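My cousin Johanna Gasser has talked me into entering the Brernum matchbox contest. The rules are simple. You build a scene inside one ordinary matchbox, the drawer has to close, and you have to mean it.

I said I'd do "something small," and she let that one sit there until I heard it.

Day one. Bought tweezers. Bought better tweezers. Glued the better tweezers to the first tweezers.

My scene is a laundromat at night. Six washers made from sliced drinking straw, one bench, one guy who has lost a sock. The sock was the size of a sesame seed and I have since lost it too, so he has my sympathy.

Johanna is doing an opera house with balconies. Last year she got 15 people into a matchbox and gave the ones in the cheap seats worse posture.

Abdelilah Gaber won last year with a bus stop in the rain. The rain was fishing line. I went in ready to resent it and stood there for 10 minutes.

Glue report: Jikard dries clear but takes its time. Kettani dries fast, mostly to me.

Last Tuesday I sneezed on the laundromat. We are down to four washers. I'm calling it a neighborhood place.

There were nearly 500 entries last time, all on card tables in the Uka Hall, with magnifying glasses on strings. The strings are too short. You end up cheek to cheek with a stranger, admiring a tiny dentist's office.

First prize is a ribbon and a matchbox. An empty one. I find this threatening.

Update: the drawer doesn't close. The guy is too tall. He is now sitting on the bench, which I think improves the story, and his feet are in an envelope somewhere. 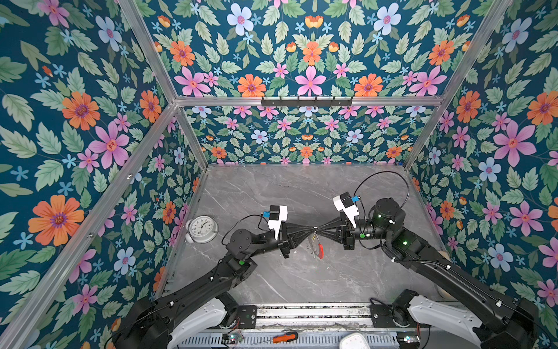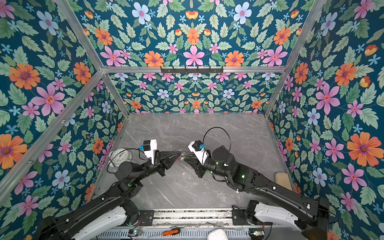
Can you enter more than one matchbox?
Two per person, each with its own form, and both have to be handed in by noon on the day.

I am entering one. Johanna is entering two. The second is a laundromat. She says it has a dryer.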